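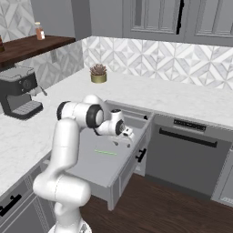
Fig. 1. Kitchen drawer, open (rendered).

Renting space by the month: who uses self storage in Ustcombe and do they pick the right size

Project report, Household Economics, spring term

Summary
We looked at why people in Ustcombe rent storage units and whether the unit they end up paying for fits what they put in it. Main source is a paper and online survey, 154 usable replies. Also price sheets and lease forms from two storage businesses, Werkholm and Cakon. Main finding – most people guessed their size, and most of the ones who guessed went too big. Second finding, which we did not plan for, is that intro prices matter more to people than size does.

Why this topic
Ustcombe has a lot of older houses with small closets and no garage. Rents went up, people moved into smaller places, and the stuff came with them or it didn't. Both storage sites are on the same road out of town and both have added buildings. Werkholm lists 434 units on its site map. Cakon does not give a number and the office would not tell us.

We also picked it because half our group had rented a unit over a summer and felt they overpaid.

Questions
What made the person rent in the first place?
How did they choose the size?
How full is the unit now?
How long did they plan to keep it, and how long have they kept it so far?

How we did it
Survey ran for eight weeks, started in February. Paper copies at the Ustcombe library and at the laundromat, online version through the neighborhood page. Cakon let us leave a stack at the counter. Werkholm said no to the stack but gave us a blank lease and the current price sheet, which was a help.

To be counted, a person had to be renting now or have rented recently enough to remember the monthly price. We threw out replies where the price was blank, plus a few that were clearly the same person filling it in twice.

For "how full" we used a drawing of a unit with lines across it and asked people to mark the line. This worked better then asking for a percent. In the trial run people wrote things like "pretty full" and we could not use that.

Two problems early on. The first online form cut off the last question on phones, so the early replies are missing the length of stay. And the paper form said "unit" without saying storage unit. At least one person answered about their apartment.

Results: reasons for renting
Moving was the biggest reason by a wide margin. Either between leases or into a smaller place. After that came clearing out a parent's house. Then a home project, mostly kitchens and floors, where the rooms had to be emptied for the work. Small business stock was lower than we thought it would be. Hobby gear lower still, though the people who gave that reason wrote the longest comments by far (kayaks, a loom, model trains).

People clearing a parent's house were the least sure about an end date. Several left it blank and wrote a note in the margin. We should have had a box for "don't know."

Results: choosing a size
Three ways people chose. They guessed, they asked the person at the counter, or they measured. Measuring was rare. The ones who measured were mostly happy with the size and mostly in smaller units.

The most common unit in our replies was 100 square feet, the one both businesses put in the middle of the price sheet. We think the spot on the sheet has something to do with it. Can't prove that from a survey. When we asked why that size, the usual answer was some version of "it seemed normal."

The fullness drawings for that size were mostly marked at the halfway line or under. Only floor space gets used. People stack to waist height and stop, and hardly any reply mentioned shelves. The price sheet goes by floor area only, so height is free and mostly goes to waste.

Going down a size later is allowed at both places. At Cakon it means a new lease and a new admin fee. At Werkholm no fee, but you lose your intro rate. Very few people had done it. One comment: "I'd have to move everything twice to save the price of a pizza." 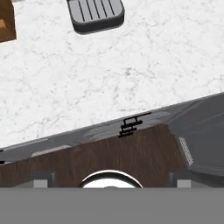
Results: price and the intro rate
Both businesses have a low first month. Werkholm's sheet shows it in large type with the regular rate below. Cakon's regular rate is on the back.

Most people could tell us the intro price right away. A lot fewer knew the regular one without looking it up. Increases after that come by letter or email and the leases let them raise with notice. People who had been in the longest were paying up to double what a new customer would pay for the same size – this is from their own replies checked against the sheet, so it depends on them reading thier bill right.

Insurance confused people. The lease at both places says you need coverage. Some had bought the plan at the counter when their renters policy may have already covered things kept off site. We did not see any policies, so this part is just comments.

Results: length of stay
Short plan, long stay. The most common plan was "a few months." Among the people who answered this question, most were past their plan. Nobody had a strong reason. Forgot, busy, autopay.

Autopay people stayed longer than people who paid at the counter. Could go the other way of course, people who expect to stay might be the ones who set it up.

A side check: the Orellana building
Orellana is the apartment building by the bus station that has its own lockers in the lower level. We asked the office if we could put the survey in the mail room and they agreed. Not many replies from there but worth noting that those renters mostly did not have an outside unit at all. Lockers come with the lease. No extra bill. One person was using a locker plus a unit at Cakon, for furniture that would not fit down the stairs.

Limits
Replies came from people who go to the library or read the neighborhood page, so probably older than the town overall. Leaving forms at Cakon and not at Werkholm tilts things. No way to check fullness in person, we took the drawings as given. Missing length of stay on the early online replies, see above.

What we would tell a renter
Measure the big pieces first, then add up the floor space. Ask for the regular rate in writing before signing. Ask what it costs to go down a size. Put a date on the calendar for the month you said you'd be out and go look at the unit that day.

Left to do
Code the comments properly, we only did the paper ones. Redo the size chart with the Orellana replies taken out. Copies of the survey form and both price sheets are in the class folder, lease forms on request.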